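4.2 What the checklist does and does not establish

The Grulton checklist asks a site to confirm 30 items before an arm is allowed to move in a room that people also use. We applied it at the Jotum site in January, with two assessors working separately and comparing sheets only at the end. Our main doubt going in was whether a signed sheet says anything about the state of the room at the time of signing, or only about the patience of the person holding the pen. Figure 3 gives the room and two of the wrist views used in the comparison.

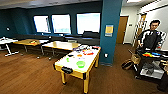
Item 4 of the checklist requires that "the working area be clearly separated from areas of general access." It gives no distance, no marking and no test. Steyn marked the item as met. Krasniqi marked it as not met, on the grounds that a person could walk up to any side of a work table. Both readings are defensible, and that is our complaint. A rule that two trained people can apply in good faith with opposite results does not restrain anyone.

The same trouble runs through the items on loose objects. The text speaks of "items not needed for the task," but the task sheet at Jotum listed only a start time and an operator. Without a list of what is needed, an assessor can pass or fail a table almost at will. We would sooner see a short inventory fixed to each station – even a handwritten one – than another paragraph of guidance.

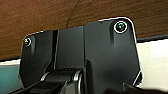
Page last changed: Sunday, 16:47

The Costa guidance takes a different line and puts most of its weight on inspection of the end effector. Its authors suggest that a wrist camera can serve as a record of mechanical condition, which would save the operator a separate check. We are not persuaded. The guidance reports no trial of the idea, and the one supporting note it cites, from Flisetti, covers a single arm with a single operator.

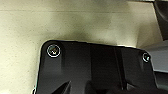
Fastener checks are the strongest case for the Costa proposal, so we tried to take it on its own terms. The guidance wants every exposed screw on the gripper housing to be "seen and judged secure" before a session. In Figure 3c two screws can be seen in the black housing, each with a bright ring of reflected light at its rim, and "seen" is therefore easy to sign. "Judged secure" is another matter. A screw that has backed out by a quarter turn could look much the same in a still of this kind, and the lower parts of the housing are in shadow. Neither assessor was willing to sign the second half of the item from the image alone. A driver and a torque value would settle it.

We therefore scored the item as unmet under both sets of rules. Krasniqi would go further and drop camera evidence from the checklist altogether. Steyn would keep it for finding gross damage, provided the form says so in plain words and the hands-on check stays where it is.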